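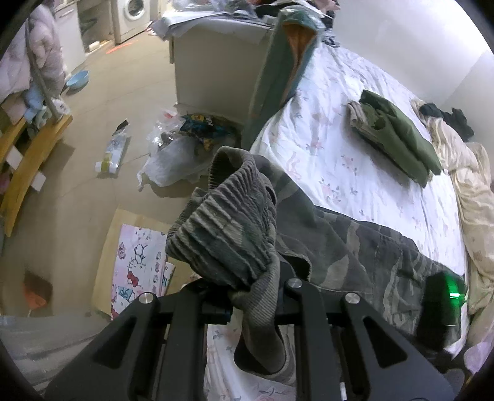
Hanan Sabbagh wants the episodes for folding clothes to be cut shorter, one grasp and one release in each, and says the long ones from March gave the policy nothing except more hours of training.

April 6, 2021. Folding set, bedroom in Lusville.

I tried her way today. 92 episodes are kept and 6 are thrown out. In those 6 I moved the gripper before the tracking was ready, so the start pose is wrong. The fault is mine and the software is fine.

Camouflage cloth on a flowered sheet is a difficult pair. When I replayed the episodes in Laur, I lost the edge of the fabric several times, even knowing where it was. I marked these "hard" and kept them in the set. Dalal can decide about the weight.

Grasp points so far: cuff, hem, side seam. For the cuff I close slowly and wait one second before lifting. For trousers I come from the hem side with the fingers wide open.

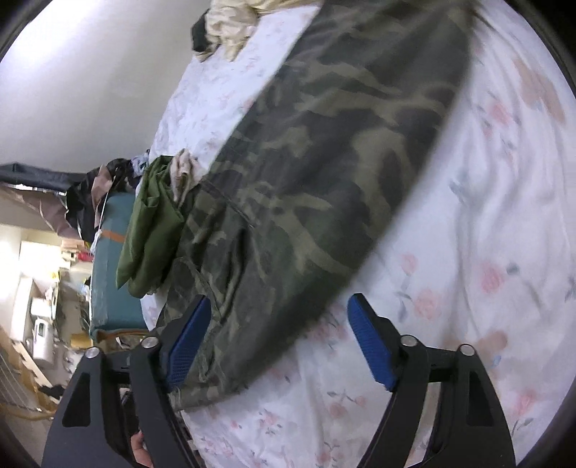 Do we flatten the garment by hand before each episode? Only for the first one of a group, and after that it stays as the last release left it.

To do: copy everything to Citgate, write the labels for the hard ones, ask Abla if 300 is still the target for trousers.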